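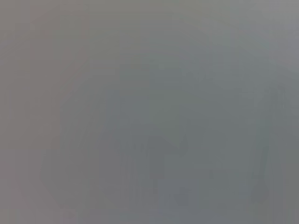

HASTVILLE, January

I have used the Vuveck hand steamer for four months now, and I think this is long enough to have an opinion. Before it I had an ordinary iron, a good and heavy one, which my family gave me when I moved to this country. I still have this iron. I will say later why.

The Vuveck cost me nearly 80 dollars at Ruggiero, the household store near the bus station. On the store's website it has 2,780 ratings, and most of them are very happy. I have read many of these comments before buying, and I noticed that people write them in the first week. In the first week I was also very happy.

Let me begin with what is good. The steam is strong and it comes without spitting, if you wait for the light to become green. The handle is comfortable, also for a small hand. The button can be locked, so you do not have to press it all the time. Shirts made of thin cotton look fresh very quickly, and dresses and blouses are a pleasure. My curtains in the bedroom I did while they were hanging, and I was quite proud of that afternoon.

The water tank gives me 10 minutes of steam. For one shirt in the morning this is more than enough. For the whole laundry of a family it is too little, and every time you fill the tank you must wait again for the green light. The lid of the tank is also stiff. I opened it with a spoon until I learned that one should push it first a bit down and then pull.

The cord is of decent length, but it comes out of the bottom of the handle in a straight line and it bends when you put the steamer on its stand. I worry about this place. So far nothing has happened.

Now the thick fabrics. The box says "for all textiles" and this I cannot confirm. Denim and heavy linen become soft and a little damp, but the hard creases stay where they were, most of all along the side seams. I had the best result when I put the trousers flat on a table, pulled the seam straight with my hand, steamed slowly from the waist to the hem and then left everything in peace until it was cool. Put a thick towel under, because a painted or plastic table may not like so much heat. Even so, a real iron does it better and faster.
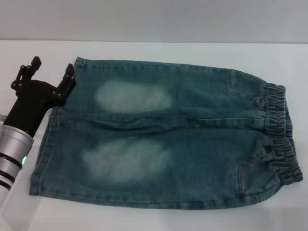 One reader wrote to me after my first short note about the Vuveck that I was making my life too difficult with denim: she takes it out of the washing machine at once, shakes it hard, smooths it with both hands and never steams it at all. "You bought a machine for a problem that a good shake can solve," she wrote. She may be right about everyday trousers. I have tried it since then and I am satisfied with the legs, but the pockets and the waistband still need some help.

I also compared it with the Trusamano, which my neighbor lent me for a weekend. The Trusamano is lighter and it makes less noise. Its steam is weaker, though, and it let some drops fall on a silk scarf, so I gave it back without regret. If you travel often, you may prefer it anyway, as the Vuveck takes a lot of space in a suitcase.

About cleaning: the water here in Hastville is hard. The manual asks for distilled water but it says it in very small letters on the last page. I used water from the tap in the first month, and white crumbs came out on a dark blouse – not a nice surprise before work. With distilled water I have not seen them again.

Would I buy it again? For shirts and dresses, yes, but I would wait for a lower price. For a household with many jeans and tablecloths, keep your iron. Mine is on the shelf above the washing machine, and I take it down most weekends.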